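Courses > Household Economics > Unit 4 Handout
Syllabus Readings Handouts Contact

Unit 4: What Things Cost After You Buy Them
Notes by Amna Warraich

Bring these to class. I print 16 copies and no more. 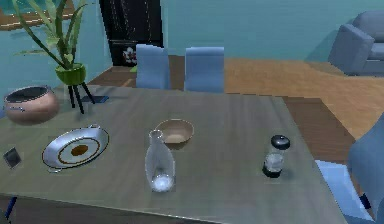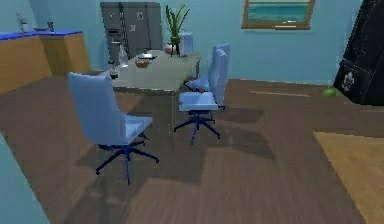

The price on the tag is the first payment. Everything you own goes on billing you afterward, in space, in cleaning, in repairs and in the thing you had to buy to go with it. Economists call the whole pile "cost of ownership." My grandmother called it "junk." Take a dining table with a gray top and light blue chairs to go around it. Say the table was $300 and the chairs were $70 each. Now you need a room big enough to pull the chairs out, and you pay rent on that room every month, including the months you eat over the sink.

Terms to know: upkeep, resale value, sunk cost. The last one is money already gone. It should have no say in what you do next, and it will talk the whole time anyway.

For next class, read the Sandoval chapter to page 171. Then pick one thing you own and work out what it cost you last year. Cars are allowed. Roommates are not.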